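My notebook of words, seven years later

I finished the third notebook in December. For a few days I did not start the new one, because I wanted first to sit down and look at what is in these three, from the first page to the last. It took me four evenings. My wife was asking why I am reading my own shopping lists, and it is true that there are also shopping lists inside, and a phone number of a dentist, and one page where our son practiced his signature.

When we came to Dustside I had what my teacher at home called good English. I could read an article about economics with a dictionary closed on the table. I had passed the exam, I had written an essay about the advantages and disadvantages of tourism. Then in our first week the kitchen sink was leaking and I went to Grinidico, the hardware store on the long road behind the school, and I stood in front of a very kind young man and I could not say one useful thing. I did not have the word for the sink trap. I did not have the word for the rubber ring. I did not even have "leak," which is such a short word. I said to him, "The water is coming where it should not come." He understood me completely and he took me to the aisle. But in the car I felt like a child, and that evening I bought the first notebook.

The rule was simple and I have kept it. I write down only a word that I needed and did not have. I do not write words from novels, and I do not write words that are only beautiful. If I was standing somewhere with my mouth open, then the word goes in, with the place where it happened. So the first page says: leak (Grinidico). Trap (Grinidico, same day). Washer (Grinidico, same day, and I thought he is speaking about the machine for clothes).

I have now counted them. There are 2749 entries in the three books. Some are there two times, because I forgot the word and needed it again, and "ladle" is there four times. I have decided to count them all. If I was without the word four times, then it is four entries.

In the school they gave us a list of the 4000 most important words in English, and we learned it by heart, fifteen in a day, on small paper cards. I still have respect for this list and for the teacher who copied it for us. But I compared a few pages with my notebooks and there is almost nothing in common. The list had "achievement," "consequence," "to emphasize." It did not have "lid." I believe a person can live a good life for a month in this country and never need to emphasize anything, but he will need the lid on the first morning, when he buys a coffee.

I tried to find what kinds of words these are. The biggest group is from the kitchen, as I expected: ladle, colander, whisk, rolling pin, the burner (which is for me still "the eye of the stove" when I am tired, and I do not know from where I have it). Then there is the body, but not the body from the textbook. In the textbook there were arms, legs, the stomach. At the doctor I needed shin, nostril, armpit, earlobe. Once I needed "blister" so much that I took off my shoe to show it, in the shoe store, and the lady gave me a bandage from her own bag.

Then there is school, when our son was small. Permission slip. Show and tell. Lost and found. Potluck! I brought to my first potluck a very large pot, empty, because I had understood the word from its parts. The other parents thought that it was a joke and laughed in a friendly way, and I laughed too. I wrote the word in the bathroom of the school, leaning the notebook on the wall, and you can see it in my handwriting.

The fourth group is the one I like best, the words for parts of things that somebody is repairing. I am not a technical man. I worked in the office of an insurance company and now I do the bookkeeping for a company that sells floor tiles. But my friend Keyvan Khosravi repairs everything that he can lift, and I have spent many evenings on a stool next to him, holding the lamp. We speak Persian, but he learned his trade here, so all the parts he names in English in the middle of a Persian sentence. He will say that the "bearing" is finished, and everything around the bearing is in our language. In Persian, when I was young, we did something similar. A washer we called vasher. The adjustable wrench we call "French wrench," and I was very surprised that the man in Grinidico had no French wrench to sell me.

So from these evenings I have spoke, rim, hub, bearing, gasket, bracket, winding. I have "stripped," for a screw that is destroyed at the head, which is written with two exclamation marks because I had said something else in front of his mother-in-law. And I have the long discussion about engine and motor. For us both are "motor," it is one word and it gives no trouble. In English I was saying "the engine of the fan" and "the engine of the vacuum cleaner" for years, and people were too polite. Keyvan explained that if it burns something it is an engine, and if it has copper inside it is a motor. Then I asked him about the motorcycle, and motor oil, and he told me to hold the lamp. 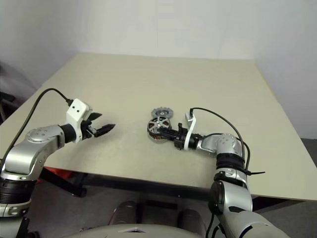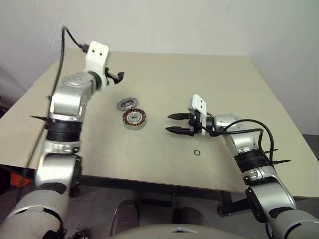
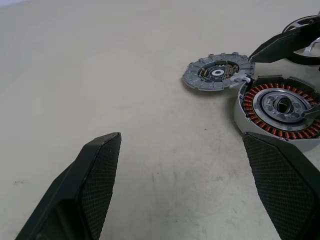 Motor, never engine. The parts are in all three pictures.

While I was reading I noticed that the words get more difficult to find and also less important. In the first notebook, one page can be one afternoon. I needed everything: receipt, curb, drawer, stain, faucet. In the third notebook there are weeks with only one word, and it is "gazebo" or "hangnail." When I saw this I was proud for a moment, and then also a little sorry. In the first year each word opened some door immediately. I learned "refund" in the morning and I had my money in the afternoon. With "gazebo" I could do nothing. We have no gazebo.

But there is another kind of entry that begins around the middle of the second book, and it does not become less. These are words that I knew already, but I did not know that they can do this. "I'm good" for no, thank you. I was offering tea to a neighbor and he said "I'm good," so I said that I am happy for him and I poured the tea. "We should get together sometime," which I took as an invitation and I asked which evening. "Interesting," said slowly by the director of the tile company about my idea for the invoices. "Quite a few," which is many, and "quite" and "few" each by itself would never tell you this. I have written "I don't disagree" with a question mark, and the question mark is still there.

For these I have no method. A lid you learn one time. I can draw it, and there are small drawings in my notebooks, my ladle is not bad. But you cannot draw "I'm good." I have to remember the face of the neighbor over the cup.

My son does not need a notebook, of course. He is correcting me now, quietly, in the store, and he does it in such a way that the other person does not hear. I am grateful and I also find it a little hard, and I think that my father would have found it very hard. Last month he asked me for a word in Persian, he wanted to say "doorbell," and he did not have it, and I saw that he was standing with his mouth a little open exactly like me in front of the kind young man. I told him, zang-e dar. I asked if he wants to write it down. He said, "I'm good."

He has his own side of the problem. With his grandmother on the telephone he speaks a Persian that has no kitchen in it, or a Persian that has only a kitchen in it, I can't decide. He knows all the foods and all the polite greetings. He cannot explain to her what he is studying at school, and so each week he tells her that school is good, and that he has eaten. She would like very much to hear about the volcanoes. I have offered to make for him a list of fifty words, only for school, and he said maybe in summer. I have started it anyway on the last pages of the third book, from the back side, in the direction our language is written. I am at nineteen. Photosynthesis I had to look up myself.

There are also words that I wrote and never used again. I want to put some of them here so that they have at least one more time in the air: grommet, cul-de-sac, carbon copy, spatula (I say "the flat thing," my family accepts it), notary, valance, dowel, poppy seed. The last one is from Abbasi, the bakery next to the pharmacy, where the woman at the counter is from Shiraz and I could have said it in Persian. I did not know this yet. We both tried for several minutes in English, pointing through the glass, and in the end she turned to the back and shouted to her brother that this gentleman wants something and God knows what it is. I have bought our bread there from that day.

The new notebook is green and a little smaller, it goes in the coat. It has already five words. Four are from the car insurance and I will not trouble you with them. The fifth is "drizzle," which I am sure I knew, and when it was raining in that thin way outside the post office, and a man was holding the door for me and waiting for me to say something about the weather, it was not there. I said, "Small rain." He said yes, it is.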